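Nov 19, 2023 — Lirkberg bench, back table

Started where we stopped in September, with the left arm convinced that the table is lower than it is. Re-zeroed it. It now believes in the table. The right arm never had this problem and has been smug about it.

**Naming, again.** Left arm is blue ring, right arm is green ring. Please stop writing "mine" and "the other one" in the log, Damian. I spent most of an hour tuning the wrong wrist on the strength of that.

**Cable on blue.** Rerouted so it comes up behind the arm and arcs over the top into the gripper housing. It used to run underneath, where it caught on the elbow whenever the arm folded past 90 degrees and the controller called it a collision. Fair enough, it was one. Green's cable still hangs in loops down the inside. Wing-yan wants it clipped. I want to see the full range of travel first, then clip. Neither of us has bought clips.

**The cake.** Task is still: both arms in, one from each side, close on the target without shoving it, move the plate to the front edge, back off. Chun-yin's argument for the cake model was that a block of foam forgives everything and a cake forgives nothing. He is right and I resent it. The sides are all glaze drips, the top is all berries and leaves, and there are thin sticks standing up out of it exactly where a finger would like to be.

Numbers from the session:

- 78 approaches with both arms moving
- speed cap at 1,000 in the Ferkov config, whatever unit that is (the manual says "units")
- grip current limit left at 273, which was the last value that didn't make the plate skate

Most of the bad approaches were green arriving early. Blue starts at the same moment, but its path goes the long way around because of a waypoint I put in to dodge the old cable, the one I moved this morning. Took the waypoint out. Should have done that first, but then I'd have had nothing to debug.

**Mat.** Keeps its wrinkles no matter what we do. The dirt marks stay too. Fung-ping tried to subtract them in software and lost the plate along with them, so her branch is parked under `mat-sulk`. Cheaper idea: clean the mat. Filed under hardware.

**Fingers.** The lower finger on blue is the long tapered one from the Lorketti set. Good reach over flat things, but it flexes at the tip when loaded from the side. I've asked Hélène whether she can print a stiffer one with the same taper. She asked for a drawing. I sent her a sketch with a thumbprint on it — more dimensions to follow.

**Still open**

- clips for green's cable (see above, and see last time)
- find out what "units" are
- blue's approach height over the card: raise it a little, it skims
- the Kao driver drops its connection if the laptop sleeps. Laptop must not sleep. I may

Left both arms parked in the approach pose for whoever is in next. Please don't hit Home before checking that the fingers can clear the sticks.

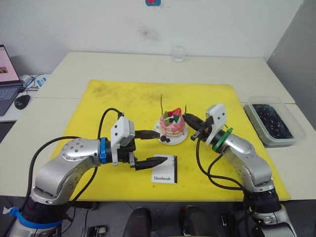 *Lirkberg Shared Workshop · Two-Arm Group · bench notebook*

Approach pose, green in close to the frosting and blue out over the "Handmade" card. Back green off to the right first, then lift blue straight up. After that, Home is fine.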